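Adavari Robotics Club - Gallery: The Flap Game Project

Welcome to our gallery, and thank you for stopping by! This page belongs to the spring project group, who set themselves the job of getting an arm to play a children's guessing game against a visitor. The idea came up over lunch at the Bickerstaff open day back in May, and it has eaten most of our bench time ever since (happily, I should add).

We like this game because it asks for two quite different skills. The arm has to know which animals are still in play, and then it has to handle one small red flap without bothering its neighbors, and those neighbors are very close indeed. Our team called the project Justomik, for reasons lost to a long evening and too much lemonade, and the name has stuck.
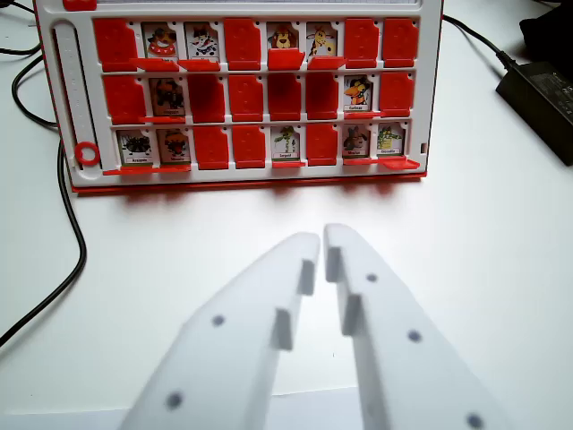 Fingers pointed at the board, with the crocodile showing at the right end of the bottom row.

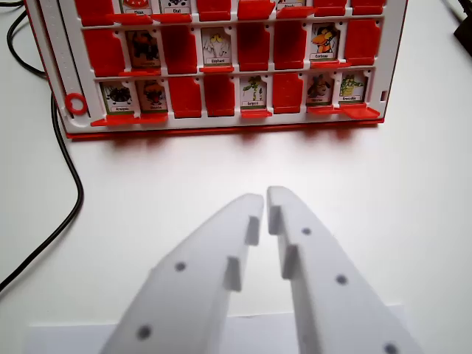 How does the arm decide which flap to go for?

The program keeps a list of all the animals along with simple facts about each one, such as whether it has wings or a tail. When the visitor answers a question, it crosses off the animals that no longer fit and sends the arm the slot positions one at a time, working along each row from the left.

We taught the movement by hand first, guiding the arm through it again and again until we had 271 recordings to learn from. Going through those took the group most of two weekends - there was a lot of pizza - and we kept 107 of them for the first round of training. The rest are on the club drive in the Tritent folder, if any member would like to have a go at sorting them with fresh eyes.

Next on our list is the little slider at the side of the board, which several of the younger members are very eager to try. Bench nights carry on as usual through the fall, and families are always welcome to come and watch!

Page updated 2025-08-23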